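Giving up the tumble dryer

May 17, 2022

Our tumble dryer stopped heating in the winter and I haven't replaced it. A few people have asked how we manage in a flat with no garden, so I'm writing it down in one place. I'll also say what I got wrong, which was most of the first month.

The dryer was a Trilgate, second-hand when we bought it, and it had been making a noise since we moved in. The repair man wanted 50 pounds to come and look at it, before any parts. I said I'd think about it and then didn't ring him back. I kept meaning to price up a new one. In the meantime there was a pile of wet towels to deal with, so I got the old clothes horse out from behind the wardrobe and put it up in the hall.

The hall was the wrong place. It has no window and no radiator, and the air doesn't move unless the front door is open. The towels took days and came off smelling like a pond. I washed them again and put them back in the same spot, and the same thing happened. I don't know why I expected anything else.

What changed things was moving the horse into the small bedroom. It faces south, the window opens properly, and the door shuts. I now keep the window open a hand's width and the door closed while washing is drying. The damp goes out of the window and stays out of the rest of the flat. On a dry day a load of shirts put up at breakfast is ready by the evening. Jeans take until the next morning. In wet weather everything takes longer, and I've stopped trying to hurry it.

Spacing matters more than I thought. I used to fold things over a bar two deep to fit the whole load on. Now I hang one layer, with an empty bar between heavy things, and if it doesn't all fit then the wash was too big. I run smaller washes more often. I was worried about what that would do to the bill, but the dryer was the expensive part and that's gone.
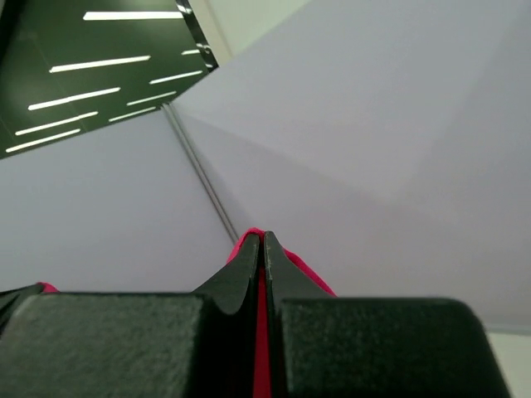

Do things dry faster if you spin them twice?

For towels, jeans and anything thick, a second spin is worth doing, and it takes hours off the drying. For shirts it mostly adds creases.

Our machine has a spin-only setting that I had never used. It takes a few minutes. I do it for towels every time now and a surprising amount of water comes out at the end of the hose (I checked, with a bucket, the once). Bedding I do if I remember.

The other thing I bought was a dehumidifier. I went back and forth on this because it seemed daft to get rid of one machine and bring in another. I ended up with a Jukix, the small one, from the shop at the bottom of Radebe Road. It's as loud as a fridge having a bad day and you wouldn't want to sleep next to it. I run it in the small bedroom with the window shut when it's raining, and otherwise it lives under the desk. The tank wants emptying more often than the box suggests. I tip it down the sink, though I'm told it does for the iron.

You can't have the dehumidifier on and the window open together. I did that for the best part of a week. All it does is try to dry the street.

Shirts I put on hangers straight from the machine, done up at the top button, and hang from the curtain rail. Give them a good shake first and pull the collar and cuffs straight while they're wet. I've more or less stopped ironing as a result. My work isn't the sort where anyone looks closely.

Jumpers go flat on a towel on the bed, and get turned over once. I rolled one up in the towel and knelt on it to get the water out, which I'd read about, and it worked well enough that I do it with all of them now. Don't wring wool. I have one grey jumper with arms noticeably longer than the body, and that is how I learnt.

Socks used to be the annoying part. They take up bars that could be used for something else, they fall off, and they end up behind the radiator. I bought one of those round plastic hangers with pegs on it and hung it from the shower rail. It came with 30 pegs and it folds in half for storage, not that it has ever been stored. 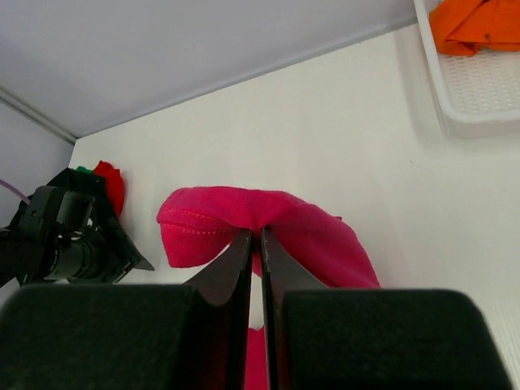 Towels are the one thing I'd warn people about. They come off the horse stiff. If you're used to them out of a dryer you will notice, and you may not like it. I give them a hard shake before hanging and another halfway through, and I stopped using fabric softener on them, which helped a bit. They soften up after the first use. Our friend Aitana Marín, who grew up in a house where everything was dried on the roof, thinks soft towels are for hotels and that a rough one does the job better. I've come round to that for the bath towels. I still miss a warm one in January.

Bed sheets were a problem for space until I gave up on the horse and put them over the door. A double sheet folded once lengthways will go over the top of the bedroom door if you wipe the door first. Wipe it properly. The top of ours had plainly never been cleaned by anyone. Turn the sheet after a few hours so that the folded part gets some air. Duvet covers I do the same way but inside out, and I hook the corners over the handle to keep the two sides apart.

There's a launderette in Skudedero Street and I've used it twice, both times for the duvet. I don't count that as cheating. The duvet wouldn't fit in our old dryer anyway.

On damp, which is what my sister was most worried about, I've looked behind the furniture in the small bedroom every couple of weeks and so far the walls are clean. I did get some black spots on the window seal in the early days, when I was still keeping the window closed and hoping. I wiped them off with diluted bleach and they haven't come back. I also pulled the bookcase away from the outside wall to let the air get round it. If you have a room that already has mould in it, I'd sort that out before hanging wet washing in there.

I priced a new dryer again last week. The sort that's cheap to run was just under 600 pounds, and it would go back in the cupboard where I now keep the hoover, the ironing board and the big suitcase. I'm in no rush to find those another home. We'll see what I say next winter.

The old Trilgate is still on the landing, unfortunately. The council will collect it but the next slot they had was in July, so if anyone wants one for parts, it's free and you'd need two people for the stairs. The drum turns fine. It just blows cold.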